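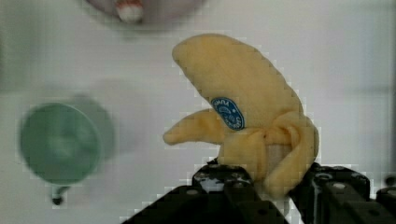 Plush banana with a blue label

The new rule for dogs on the common at Cilstead starts in May, and I have read the notice three times to be sure I understand it. From then, dogs must be on a lead of no more than 2 metres while the sheep are grazing. Whoever ignores this can receive a fine of 80 pounds.

I walk there most mornings with my dog Demis. He is old and not interested in sheep, but I think the rule is right. Last spring a ewe from Drerna farm was chased into the ditch and lost her lamb. The owner of the dog was never found. For a small farm with 17 ewes this is a serious loss, and also it is very sad to see.

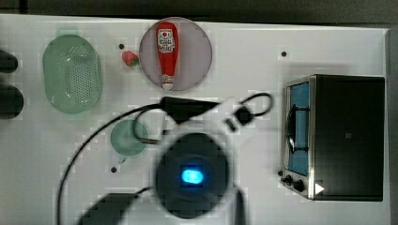

Strawberry, green colander and a round plate

What I do not like is the signs. There is one at the car park and one at the lower gate, but if you come by the path from the mill you see nothing at all. A visitor can break the rule without knowing it. I have written to the council about this and received an answer with a number, 3104, and the promise that somebody will look at it.

Where I grew up, near Carhuamaca, the dogs lived together with the flock and knew every animal. It is different here, and I had to learn this. My neighbour lent me a longer lead, but it is five metres, so I will buy a new one before the lambs come out.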